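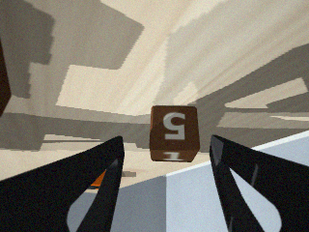

Elaine Bragança wants to know why I'm still scoring wrist views and overhead views as one lump, when the policy plainly doesn't treat them the same. Fair point, and she's made it before. Split them, she says, then come and talk to her about transfer.

Notebook > Talter > Two-arm sim

28 August 2022

So, I split them! Took most of the morning, mainly because the Furtado loader still assumes every episode has the same camera list and falls over in a sulk when one's missing. I've put a nasty little patch in (sorry to whoever finds it) and the whole lot re-scored before lunch: 132 episodes, same seeds as last time, nothing retrained. 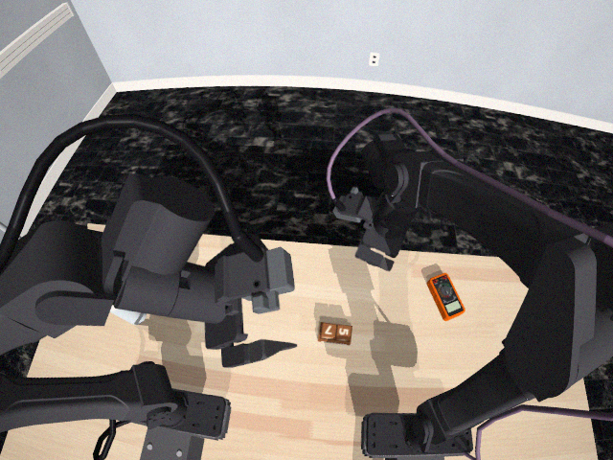

The method hasn't changed much. We jitter the light direction and the floor and table textures for each episode, leave the physics alone, and ask the policy to say which block it's going for before it moves. Then we blank one camera and ask again. If the answer flips, that episode goes in the "leaning" pile for that camera. I like the layouts where the 7 and the 5 sit side by side with the orange multimeter just off to the right, as there's a real choice to get wrong and a distractor handy as well. With the blocks far apart it's too easy and tells me next to nothing.

Blank the wrist cameras and the choice hardly ever flips, but the grasp goes to pots. Blank the room view and it's the other way about – lovely tidy approach, wrong block. I'd half expected that, though I hadn't expected it to be so clean, and I want to see it survive a second set of seeds before I get excited (too late). 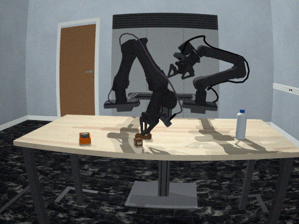

Shadows are the bit I'm less sure of. Low light angles make the flips worse, and my guess is that a dark edge across a numeral is enough to upset it, but I've been changing light and texture together so I can't pull them apart yet. Silly of me. Next run gets fixed textures and light only, roughly 1,000 episodes if Vimmont is free overnight. If it isn't, I'll do a smaller batch on the old box and grumble.

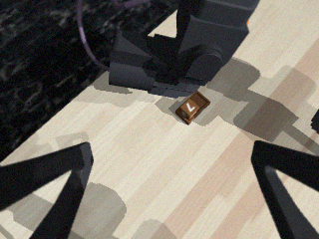
Also the contact threshold. It was still at the Silamton default, so a fingertip brushing a block counted as a grasp, and two of my "successes" were nothing of the kind. Changed it, re-scored, the pattern holds. Old numbers in the shared sheet are wrong until I paste the new ones over, so please don't quote them.

To do: light-only run, second seed set, tell Elaine she was right about the split. Ask whether she still needs the transfer plots by October or whether that's slipped.

This site uses cookies to keep you signed in. Accept | Manage settings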